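Henare Carpet Tile, Charcoal
Item 1423
Made by Bruvton

Fine woven loop, low pile. Good for offices, workrooms, hallways. Takes rolling chairs fine. Sold by the box, full boxes only, sorry.

Color: charcoal (Nevia gray is back in July)
Backing: felt
Box weight: see label, varies by batch
In stock: 735 boxes

Laying it. Sweep the floor first, then sweep again. Start from the middle of the room, arrows all one way or quarter turn, your call. Dry fit 3 or 4 rows before you peel anything. Cut from the back with a sharp blade, change blades often.

Order a bit extra for cuts. Batches differ slighty in shade so get it all at once if you can.
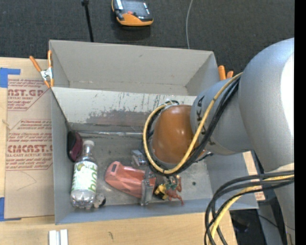
Cleaning: vacuum, blot spills, no bleach. Bad stain, lift the tile and swap it. Keep a few spares flat in there box, not on edge.

Samples are free, one per color. Returns on unopened boxes only, you pay freight. Pickup at the Clukov counter, bring your order number.

Stock checked Nov 18, 2025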